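Grergate Residents' Forum
Board: Building Rules and Shared Spaces
Topic: Proposed revision to the shared kitchen storage policy

Posted by gaseck_house_office
Residents are advised that the storage policy for the shared kitchens at Gaseck House is under review. The present policy allows each household one shelf in the dry cupboard and one drawer, with all counters and cabinet tops to be cleared by 10 p.m. The proposed text would retain the shelf and the drawer and would extend the clearing rule to every hour of the day. Items left out would be moved to a holding shelf in the ground floor office and kept there for 30 days. Comments are invited on this thread until the end of April.

Posted by northstair_19
I wish to register an objection to the all-day clearing rule. The evening rule is reasonable and most households on the north stair observe it. A rule that applies at every hour would prevent a resident from setting down a bowl while answering the door. As written, the text makes no distinction between an item in use and an item abandoned. I request that the words "unattended for more than two hours" be added.

Posted by quarterly_minutes
I support the proposal as drafted. The two-hour wording was tried in the laundry room and could not be enforced, as no one was in a position to say when an item had been left. Disputes over it took up a large part of two residents' meetings. A plain rule is easier to follow and easier to apply.

Posted by northstair_19
The laundry room is a poor comparison. A basket on a washing machine prevents the next person from using the machine. A snack on a cabinet prevents very little.

Posted by hsieh_wing_rep
On behalf of the Hsieh wing, I submit the following. Our kitchen serves more households than any other in the building and has the least counter space. We have operated an informal version of the all-day rule since last winter. Compliance has been good for cookware and poor for small items of food, which residents do not appear to regard as storage. The proposed text should therefore name food specifically.
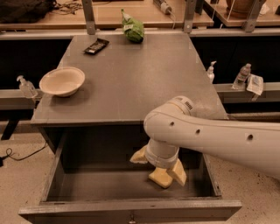 Cabinet top with bowl, wrapped bar and green bag; drawer open.

None of these would be considered a nuisance on its own. The difficulty arises when several households each leave a few such things and a resident preparing a meal must first decide whose property may be moved. I would also ask that the policy say something about drawers. Open drawers are a hazard in a narrow kitchen and the current text is silent on the matter.

Posted by anosia_court
A question of procedure. Does the proposal apply to Anosia Court, which has a separate kitchen agreement? Our agreement refers to "the policy of the main building as amended," and some of us read that as including any new rule automatically. Others do not. I would prefer to have this settled before the comment period closes.

Posted by gaseck_house_office
In reply to anosia_court: the revision, if adopted, would apply to Gaseck House and the Hsieh wing only. A notice to that effect will be placed on the Anosia Court board.

In reply to hsieh_wing_rep: the office agrees that food should be named. The following wording is offered for comment: "Counters and cabinet tops shall be kept free of cookware, tableware, packaged food and bags when the kitchen is not in use by the owner. Drawers and cupboard doors shall be closed after use."

Posted by northstair_19
The phrase "when the kitchen is not in use by the owner" meets most of my objection, and I thank the office for it. I maintain that 30 days is too long to hold food of any kind — a week would be ample. Cookware may reasonably be held for the full period.

Posted by old_pantry
A historical note may be of use. The building dates from 1883, and the original house rules, a copy of which hangs by the mail room, required that "no victuals be left upon any common table." The matter has evidently been under discussion for some time. I favor the new wording but oppose the holding shelf, which will place an additional duty on an office that is already slow to answer repair requests. My own request, number 384, remains open.

Posted by quarterly_minutes
Repair requests should be raised on the maintenance board. On the question of food, I agree with northstair_19 that one week is sufficient, and I withdraw my support for the 30-day period as it applies to perishable and packaged food alike.

Posted by gaseck_house_office
The comments above have been noted. A revised draft, with separate holding periods for food and for other items, will be posted on this board before the next residents' meeting. Request 384 has been forwarded to maintenance.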